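Getting Through the Laundry Pile
2024-07-03

I let the laundry go for most of June. The clothes got washed, but they never made it past the bed. Every night I moved the pile to the chair, and every morning I moved it back.

This week I decided to deal with it. I set a timer for 9 minutes and folded until it rang. Then I stopped and did something else. I did that 7 times over two days, and by the end I could see the top of the dresser again.

Shirts take me the longest. My neighbor Mireille Guillot showed me how she does hers, and I have mostly switched to her way. She lays the shirt face down, smooths it from the collar to the hem with the side of her hand, folds both sides in, and then folds it up in thirds. I used to hold shirts up in the air and fold them against my chest – it was quick, but they came out crooked and I had to iron them anyway.

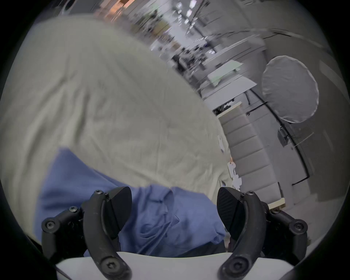
The other thing I changed is the order. I used to start with socks and small things because they were easy. Now I do the shirts first, while I still have some patience, then pants, then towels. Socks go in a basket and get matched in front of the TV.

Sheets are still a problem. I have watched several videos about fitted sheets and mine still end up as a lump. For now I fold them into something close to a rectangle and put them on the bottom shelf, under the flat ones.

I also got rid of some things. Two bags went to the donation place on Simness Road, mostly T-shirts and a sweater that shrank last winter. I kept the gray cardigan even though it needs a button. There is a jar of spare buttons in the hall closet, and I plan to look through it this weekend.

Next up is the linen shelf, which has three tablecloths on it and I only own one table.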